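Hand-washing wool blankets and bedspreads: your questions answered

Updated in April with the ones that keep turning up in my inbox. If yours isn't covered, have a scroll through the comments on the old blanket post first, it may well be in there.

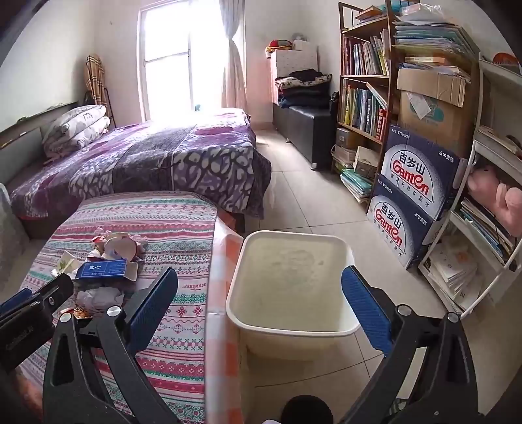 Neelam Bansal wrote in to say she'd followed my old instructions to the letter and her blanket still came out smelling of sheep, so could I please say more about rinsing and less about soap. Fair enough, Neelam! I've redone the rinsing answer completely, and it's a good bit longer than it was.

Do I really have to wash it by hand?

Not always. If the label says machine washable, believe it, and use the wool cycle with the spin turned right down. I hand-wash anything with no label, anything knitted by a relative, and anything I'd cry over. My machine at the Grendside flat once turned a lovely cream throw into something you could have soled a boot with, so I'm a bit jumpy.

How often should I be doing this?

Far less than you think. Mine get washed twice a year, and in between they go over the line on a dry, breezy day for an afternoon. Wool airs beautifully. Spills get dabbed with cold water straight away and that's usually the end of it.

What do I wash it in?

A bath is best for anything double-bed size. A basin is fine for cot blankets, cushion covers and small throws, but please don't try to cram a whole bedspread into one (I have, and the middle never got wet). Give whatever you use a proper wipe round first. Old bleach or bathroom cleaner on the sides is bad news for wool.

Which soap?

Any gentle liquid made for wool. I've been using the Trarnik one, which is plain and doesn't smell of much, and I like that. Go easy on it. One capful does a bath. Ordinary washing powder is too harsh, and fabric softener just leaves a coating on the fibres.

How warm should the water be?

Barely warm. If it feels like a nice bath, it's too hot. What really matters is keeping it the same all the way through, so rinse at the same temperature you washed at. Going from warm to cold is how you get felt.

OK, how do I rinse it so it doesn't smell?

Right, the big one. Let the water out with the blanket still in the bath and press down on it with flat hands, working from the far end towards the plug. Then push the blanket up to one end and fill from the other, so the tap isn't running straight on to the wool. Swish, leave it for a few minutes, drain, press. Do that until the water stays clear and there are no suds when you squeeze a corner. It takes me three goes, or four if I've been heavy-handed with the soap. A splash of white vinegar in the last one helps.

A bit of sheepy smell while it's wet is normal, by the way, and it goes as the blanket dries. If it's still there when it's bone dry, there's probably soap left in it, so rinse again.

Will the red run?

It might, especially the first time. Wet a cotton bud, press it on the red bit somewhere hidden and hold it there for a minute. If it comes away pink, wash in cold, be quick about it, and don't leave the blanket sitting folded while it's wet. Lachlan Rakena swears by those colour-catching sheets and sent me a very convincing email, so I'm giving them a try.

Can I wring it out?

No! Press, don't twist. Roll it up in dry towels and kneel on the roll, then swap the towels and do it again. Great fun for children.

How do I dry it?

Flat if you've got the floor space, or spread over two airers pushed together so the weight is shared. Keep it off the radiator. My biggest one took from Wednesday to the weekend with the window open, and I turned it every morning.

Mine has shrunk. Is it a goner?

If it's only a little tight, soak it in lukewarm water with some hair conditioner for half an hour, press out the water and ease it back to size while it's damp, going a bit at a time round all four sides. If it's gone thick and stiff, it's felted and it won't go back. Felted wool makes very good hot water bottle covers, and the pattern is on the Yuen page.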